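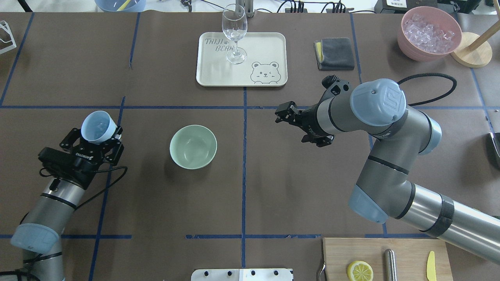 Blue cup held above the taped table, green bowl on it.

Minutes, Trallonar tabletop group
Jan 14, 2026, written up by the Trallonar minutes desk

We got going a bit behind time as half of us were still hunting for chairs. I took notes again, so blame me for the spelling. Last meeting's minutes were read out and passed with one fix (the storage cupboard is at Irnside, I had put Damow, sorry!).

1. The table
Long talk on this one. The blue tape stays. A few people find it ugly against the brown top and would like it peeled off and done over with a ruler, and I have some sympathy, but the rest of us like having lines to set things down by. Agreed to leave it until March and then look again. Prins quoted 204 for a printed mat and the feeling in the room was no thank you.

2. Cups and bowls
The light blue cup and the pale green bowl are both staying in the set. Somebody wanted all white dishes for the drinks table and got voted down pretty fast. I'm glad, I love that green! We also want more bowls in the same size, and Damow will be asked for a price on 53 of them, enough for the open day with a few over for breakages.

3. Drinks table layout
This took up most of the hour. The plan is to keep the cutting board at the back left, with the knife, the muddler and the lemon together on it, and the green bowl within easy reach. One member would rather have the lemon on its own saucer (juice on the wood, fair point), and we'll try it both ways before deciding. 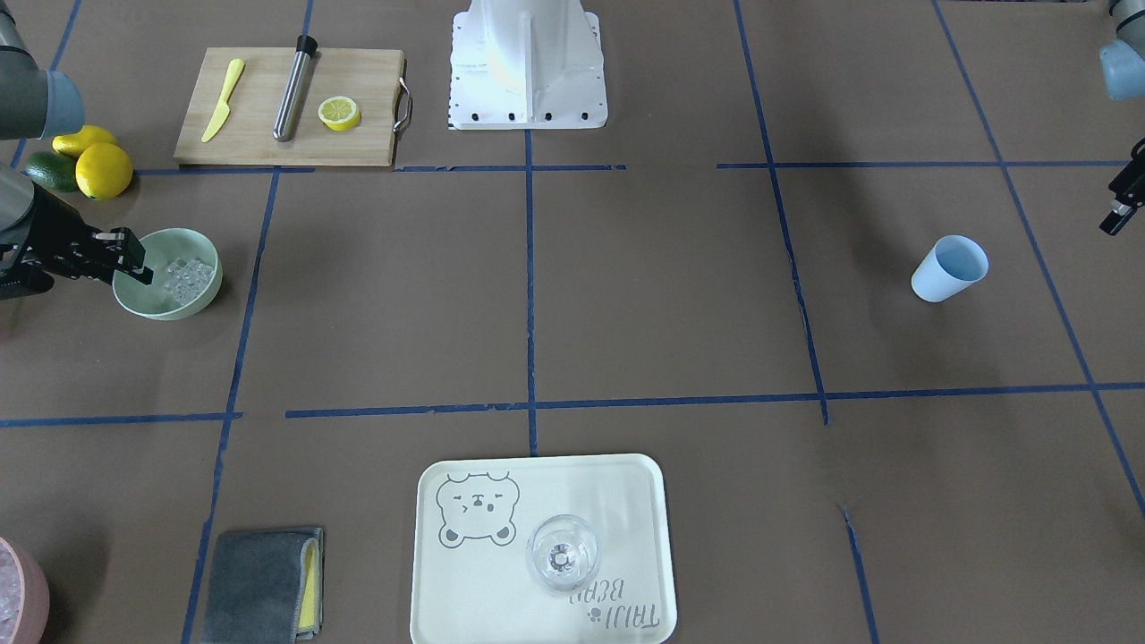

Item 3: board with yellow knife, muddler and lemon slice.

The yellow plastic knife came up too. It's fine for lemons, we think, and most of us are happier handing that one to the kids. A steel one can come along for limes if an adult holds on to it.

4. Money
We have 1,399 in the account after the hall deposit. The open day budget was set at just over 3,015 last year and we won't get near that, so the paper napkins are off the list and the ice will come out of somebody's own freezer.

5. Anything else
Tea towels need washing, and I said I'd take them home. Request for a second muddler: yes, if it's cheap. Question about parking at Irnside carried over again.

To do before next time: get the bowl price, try the saucer, wash the towels (me).

Contact the minutes desk | © 2026 Trallonar | Back to top
We use cookies to remember your settings. Accept / Manage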